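Visit report: the gripper bench at Rakena, Kerkham
December 5, 2024

I came to Kerkham with one question in my notebook: how do other people keep a two-finger gripper in good condition when it is used every working day? At our own shop in Brakberg we have had such tools since September, and the fingers are already our main trouble. Rakena was kind enough to let me spend a morning at their maintenance bench. These are my notes, put in order on the train home.

The entrance is on the side street, not where the map shows it. I walked once around the building before I found the bell. Mohsin Dogar, who looks after the hand-held tools, came down to fetch me, and we went directly upstairs because he had a tool waiting for its check.

The tool is simple in its construction. There is a handle, a camera that looks down over the fingers, and two arms which close toward each other. On the end of each arm sits a pad, and this pad is printed in-house. Rakena calls the whole tool the Tunon. Six of them are in service, and every one has a small notebook with its number on the cover. I liked the notebooks very much. At home we have a spreadsheet, and the people who hold the tool in their hand never open it.

The check begins with the camera. Mohsin put the Tunon over the table with the fingers open and looked at the live picture before he touched any screw. He wants to see both pads at the bottom, one left and one right, and the table free between them. If one pad stands much higher in the picture than the other, he first suspects the camera mount and only afterwards the arm. I had always done this in the opposite order, and I believe I have taken apart some arms for nothing.
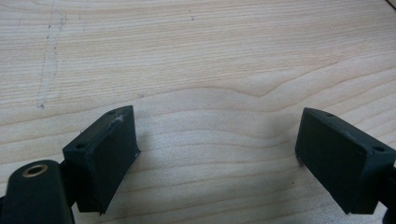 The open fingers over the bench top, from the tool's own camera. Note the pale scuff on the upper edge of the left pad.

We spoke a long time about the scuffs. A light patch on black plastic can be wear, or it can be residue from something which the pad has rubbed against. Mohsin's rule is to wipe first with a dry cloth and then with a damp one. If the patch goes away, he writes "cleaned" in the notebook. If it stays, he passes his fingernail over it. A patch that feels only rough may continue in service. A patch where the nail falls in means a new pad.

After this he checks the inner faces, the ones that do the gripping. The print leaves a light texture there and he does not sand it. I asked if a smoother face would not be better, and he answered that they tried it with one pair and the users complained the same week that small parts were slipping. He closes the fingers slowly and looks against the window for light between the faces. A thin gap at one end tells him that a pad is sitting crooked on its connecting block.

Then come the joints. The arm has a brass-colored bushing at its rounded end, easy to find because all around it is black. He holds the housing with one hand and moves the finger sideways with the other. What he permits is a very small play, the same on left and right. He does not use oil in this place. Oil collects dust, he told me, and later you find it on the table and on the pads also.

The pads are changed in pairs, even when only one is bad. I found this wasteful and said so. His argument is that an old pad and a new pad do not close evenly, and the user then holds the tool at an angle to correct for it without noticing. Changing 2 pads costs him less time than explaining to people why their grip feels strange. The pads are also replaced after 300 hours of use, whatever they look like. I am not convinced about this number for our shop, where the work is lighter, but I will start with it.

A few small things I wrote in the margin:

The spare pads lie in a drawer in matched pairs, held with a rubber band.

The screws are tightened by hand with a short driver, never with the electric one. A printed part cracks quietly and you discover it a week later.

Every check ends with the same view through the camera as at the beginning, and this picture is saved under the number of the tool.

We had lunch in the canteen downstairs (the lentil soup is good, the coffee is not). Mohsin asked how we store our tools and I had to admit that they hang by the finger on a hook. He made a face. Hanging on the handle, please, so that no weight pulls on the arm. I telephoned my colleague from the platform and the hooks are being moved tomorrow.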